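헤벨, 양손 그리퍼 작업대 '플루클리' 설치·관리 안내서 전면 개정
매일 아침 30분 점검 절차를 현장 순서대로 다시 정리, 기존 고객에게 무상 배포

2023년 11월 4일 헤벨(Hevell)

손에 쥐고 쓰는 그리퍼와 탁상 작업대를 공급하는 헤벨이 '플루클리(Flukley)' 작업대의 설치·관리 안내서를 처음부터 끝까지 다시 써서 내놓았습니다. 개정판은 이미 플루클리를 쓰고 계신 모든 고객사와 연구실에 무상으로 보내 드리며, 새로 설치하시는 곳에는 장비와 함께 인쇄본이 들어갑니다.

플루클리는 사람이 양손에 그리퍼를 하나씩 들고 탁자 위의 물건을 집고 옮기는 동작을 기록해 로봇 학습에 쓰도록 꾸민 작업대입니다. 처음 선보였을 때 함께 드린 안내서는 솔직히 말씀드려 부품표에 설명을 조금 덧붙인 수준이었고, 설치를 맡으신 분들이 여백에 손글씨로 메모를 빼곡하게 적어 가며 쓰고 계셨습니다. 저희가 방문할 때마다 그 메모를 보여 주신 덕분에 이번 개정이 시작되었습니다. 지금까지 모인 점검 기록이 모두 939건인데, 그 한 장 한 장이 새 안내서의 바탕이 되었습니다. 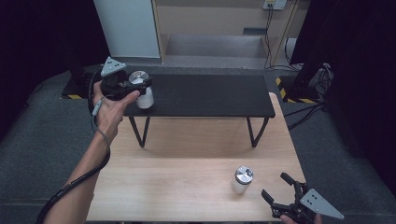
글 서다온
헤벨 현장지원팀 책임

이번 개정에서 가장 많이 바뀐 부분은 아침 점검입니다. 예전에는 항목이 장비별로 나뉘어 있어서 왼손 그리퍼를 보다가 케이블 항목을 찾으러 뒤쪽으로 넘어가고, 다시 마커판을 보러 앞쪽으로 돌아와야 했습니다. 새 안내서는 작업자가 자리에 앉아 손을 뻗는 순서를 그대로 따릅니다. 탁자와 받침대의 자리를 먼저 보고, 그리퍼를 들어 마커판을 살피고, 손가락 패드를 확인한 다음, 연습용 물건을 몇 번 집어 보고 기록을 시작합니다. 익숙해진 분이라면 30분이면 넉넉히 마치실 수 있습니다.

마커판 이야기를 조금 길게 드리고 싶습니다. 회색 삼각형 판에 어두운 점이 찍힌 이 부품은 그리퍼의 위치를 잡는 기준이어서, 살짝만 틀어져도 그날의 기록 전체가 조금씩 어긋나게 됩니다. 그런데 그리퍼를 내려놓을 때 판부터 바닥에 닿게 놓으시는 분이 의외로 많습니다(저도 처음에는 그랬습니다!). 개정판에는 그리퍼를 내려놓는 자세와 판을 닦는 방법, 고정 상태를 손끝으로 확인하는 요령을 따로 한 장으로 묶었습니다. 판은 마른 극세사 천으로만 닦아 주시고, 점 부분에는 세정제를 뿌리지 말아 주십시오. 흠집이 점에 걸쳐 있으면 판을 통째로 바꾸시는 편이 좋습니다.

케이블은 왼손과 오른손 모두 팔의 움직임을 따라가도록 여유를 두고 정리합니다. 주름관을 팔뚝 안쪽으로 보내면 물건을 들어 올릴 때 선이 탁자 모서리에 걸리는 일이 눈에 띄게 줄어듭니다. 손잡이에서 나오는 가는 선은 엄지 근처에서 너무 당겨지지 않는지 한 번 쥐어 보고 확인해 주세요. 바닥에 놓인 선은 작업자의 발이 닿지 않는 쪽으로 모으시고, 장비 둘레의 노랑·검정 경고 테이프가 들떠 있으면 그날 바로 새로 붙여 주시기 바랍니다.

손가락 패드는 도노니코(Dononico) 규격을 그대로 유지합니다. 교체 시점은 집기 동작 3000회로 정했고, 횟수가 차지 않았더라도 가장자리가 말려 올라왔거나 면이 번들거리기 시작했다면 미루지 않으시는 것이 좋습니다. 패드를 새로 끼운 뒤에는 그리퍼를 끝까지 벌렸다가 천천히 오므리면서 양쪽 면이 나란히 만나는지 살펴봅니다. 한쪽이 먼저 닿으면 나사를 반 바퀴 풀고 다시 맞춥니다. 억지로 조이시면 안 됩니다.

연습용 물건으로는 뚜껑이 있는 작은 병을 권해 드립니다. 어느 사무실에서나 구하기 쉽고, 둥근 몸통을 잡을 때 패드가 얼마나 고르게 닿는지 금방 손에 느껴집니다. 병은 탁자 위에 세워 두고, 패드를 충분히 벌린 상태로 위에서 천천히 다가가 주십시오.

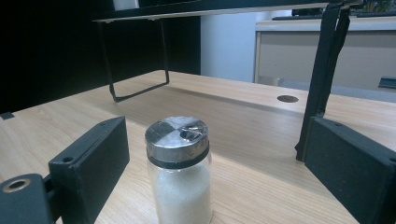 다가가는 동안에는 손목을 돌리지 마시고, 병이 두 패드의 한가운데에 왔다고 느껴질 때 잠깐 멈추는 습관을 들이시면 좋겠습니다. 급하게 오므리면 한쪽 패드가 먼저 병을 밀게 되고, 그러면 패드 정렬이 잘못된 것인지 손이 서두른 것인지 구별하기가 어려워집니다. 왼손으로 네 번, 오른손으로 네 번 집어 본 뒤 느낌이 다르다면 어느 쪽이 어떻게 다른지 점검표에 한 줄이라도 적어 주세요. "오른쪽이 조금 뻑뻑함" 정도의 메모도 저희에게는 큰 도움이 됩니다.

탁자 위에 올리는 낮은 받침대도 점검 대상입니다. 다리가 탁자 면에 고르게 닿아 있는지, 상판을 가볍게 눌렀을 때 흔들리지 않는지 봐 주시고, 위치를 옮기셨다면 새 위치를 기록해 두셔야 합니다. 물건을 받침대 위아래로 옮기는 작업에서는 그리퍼가 다리에 부딪히기 쉬우니, 첫 동작은 평소보다 느리게 해 보시길 바랍니다. 조명과 커튼은 한번 정한 대로 두시는 것이 제일 편합니다. 창을 새로 여닫거나 등을 바꾸신 날에는 마커 인식 시험을 한 번 더 돌려 주십시오.

개정판의 초안은 지난 10월 바티아(Bhatia) 연구실에서 먼저 써 보았습니다. 매일 작업대를 쓰는 분들이 문장 하나하나에 의견을 주셨고, 그 가운데 "점검표를 한 손으로 넘길 수 있게 해 달라"는 요청은 제본 방식까지 바꾸게 만들었습니다. 그리퍼를 쥔 채로도 넘길 수 있도록 위쪽을 스프링으로 묶었고, 글자도 키웠습니다. 바쁜 일정 속에서도 꼼꼼하게 읽어 주신 모든 분께 이 자리를 빌려 깊이 감사드립니다.

배포 및 신청 안내

기존 고객께는 등록하신 주소로 인쇄본이 차례로 발송되며, 전자 문서는 헤벨 고객 페이지의 플루클리 자료실에서 바로 내려받으실 수 있습니다. 주소가 바뀌었거나 작업대를 여러 공간에 나누어 쓰고 계신 곳은 고객 페이지의 '안내서 추가 신청'에 필요한 부수를 남겨 주십시오. 패드와 마커판의 교체품 주문도 같은 페이지에서 받습니다.

설치 위치를 옮길 계획이 있으시거나 점검 중에 판단이 어려운 부분이 생기면 현장지원팀으로 연락 주시기 바랍니다. 점검표를 함께 보내 주시면 답변이 훨씬 빨라집니다.

문의: 헤벨 현장지원팀(고객 페이지 내 문의 창구)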